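Shared Shop's Cup-Hanging Robot Gets Its First Open Evening

24/07/2018

412 shares | 7 comments

The big roll-up door at the Woldegiorgis workshop was open well past supper, and most of the people inside were standing in a loose ring, watching a robot arm think about a plastic cup.

The arm is the work of the Hundell build group, which has had a corner of the shared shop since last August. Members call the machine Ramon, after the street where the first parts were picked up off a curb, and they talk about it the way other people talk about a dog that has nearly learned to sit. The goal for the year is easy to say and a pain to do. Ramon should pick up drinking cups and hang them on the pegs of an ordinary drying rack, the kind you'd keep next to a sink, with no special markers on anything.

If you have ever emptied a dishwasher you've done this job without a thought. Spend an evening in the corner with the Hundell people and you will never hang a cup the same way again (I've been at it in my own kitchen all week, going slower and slower). The cup has to be held firmly but not squashed. It has to be turned so the open end faces the peg. The peg sits at an angle, so the cup has to come in along that angle, and then the fingers have to let go without dragging the whole thing off again.

Almost everything on the machine was made in the building. The base is a plate cut from scrap on the shop's own saw. The arm sections were printed over a stretch of winter nights, and there is a shoebox of the ones that cracked, which visitors are welcome to dig through. The motors came from Eltell, a surplus dealer a short drive away that sells by the pound, and the group has spent $834 on the whole build so far. The number is written in marker on the wall behind the bench, with the older totals crossed out above it. The one just before it reads $861. That was before they sold a spare power supply back to another member, and there was a small cheer when the figure went down.

The fingers have had more rebuilds than any other part. Early versions were flat paddles that worked fine on boxes and blocks and were hopeless on anything that tapered. A cup would start out snug and then slowly squirt out of the grip like a bar of soap. The current pair are wedges, narrow at the tip and thicker toward the back, and they were sanded by hand over a couple of evenings because the printed finish was leaving ridges. They also fit into tighter places, and with a rack full of thin wire there are plenty of those.

Then there's the question of how the machine sees. For months the group had a camera on a pole off to one side, and it gave a lovely clear view right up until the arm got in the way of it, usually at the exact second when a good view would have helped. Moving a small camera onto the arm fixed that and brought its own headaches. Now the view swings along with the wrist, so the picture smears whenever the arm hurries. The group slowed the last part of each move way down, and anyone who wants to know what patience looks like can come and watch the final two inches.

Racks are a hard thing to look at, too. A mug tree with a fat wooden post is friendly to a camera. A wire rack is mostly holes, and shiny wire throws back every lamp in the ceiling, so a rod can look solid from one side and vanish from the other. One member said they had picked the rack because it was pretty and found out afterward that it was a monster. They've kept it anyway. Real kitchens have shiny things in them, and a machine that only works with dull gray objects would be a pretty dull gray machine.

Practice runs happen on the floor, on bare concrete, with the rack set down wherever there's room and the cups put out fresh each time. The group deliberately shifts everything between tries. If the rack always stood in the same place, the arm could be taught one fixed motion and everybody could go home, and it would fall to pieces the first time somebody bumped the rack with a foot.
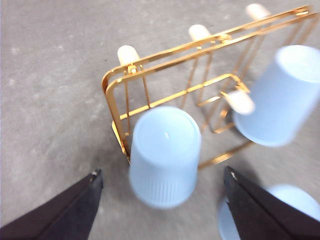 A run counts only if the cup stays on its peg after the fingers have backed off completely and the arm has gone home. Leaning doesn't count. Hooked by the rim on a bit of wire doesn't count either, though that one gets argued over. Going by the log sheet clipped to the bench, the group had put in 81 tries on the current setup before the doors opened, and 40 of them were marked good. That's a hair under half, and the mood about it was terrific. In the spring, the sheets show whole pages without a single check mark.

The misses are fun to watch as well, in fairness. During the open evening one cup went on beautifully, hung there long enough for people to start clapping, and came off with the fingers on the way out. Another got set down on the floor with great care, a hand's width from the rack, and the arm returned home looking very pleased with itself. A girl near the front asked if it was being shy, and got a serious and quite detailed answer about depth measurement from the member at the laptop.

What struck me most was how open the whole thing is. The notebooks lie on the bench for anybody to read, including the pages of bad ideas. A visitor who works with sewing machines spent a long time talking with the group about thread tension and went away having more or less talked them into a new way of routing the cable down the arm. Someone else wanted to know whether the machine could be taught to handle wine glasses, and the laughter went on for a bit, and then two members started quietly discussing it.

Next on the list is a softer covering for the fingertips, probably cut from a sheet of rubber if a thin enough one can be found. After that the group wants to try cups of other sizes and then mugs, where the handle changes everything. A handle is a wonderful thing for a person and a rotten thing for Ramon, which currently treats anything sticking out of a cup as a mistake in its own eyesight.

The group also plans to write up the build so other shops can copy it, with a full parts list and drawings of all the printed pieces. They'd like to have that done before the end of August. Folks who want a look sooner can drop in on any evening the roll-up door is open, and beginners are very welcome. No experience needed, though you may be handed a sanding block.

Parking is behind the building. Please don't block the loading ramp.

Last updated: 9:42 p.m.

Comments (7)

benchrat_2
Was there for the one that fell off during the applause. Best thing I've seen all summer and I went to the fireworks.

Plum Street Pat
Can it do the dishes first? Asking for my whole household.

tolerance_stack
Sanding the fingers by hand is fine for one pair, but write down the angle! We did the same with a gripper at our shop and then broke one, and it took forever to make the replacement match. Trace it on cardboard at least.

gluegun
@tolerance_stack We have a cardboard tracing! It's in the shoebox. I think. Going to go check on that.

MaryAnnInTheBack
My son has not stopped talking about this since we got home. He has hung every cup we own on the backs of the kitchen chairs. Is there an age limit for the build evenings?

gluegun
@MaryAnnInTheBack Kids are fine with a grown-up along. Closed shoes please, and tie back long hair. And the tracing was in the shoebox, phew.

oldsolder
For the shiny wire problem, try bouncing your lights off the ceiling or hanging a white bedsheet under them. Cost me nothing and it got rid of most of the glare on a bunch of chrome parts I was trying to photograph. Great write-up, and good luck with the mugs.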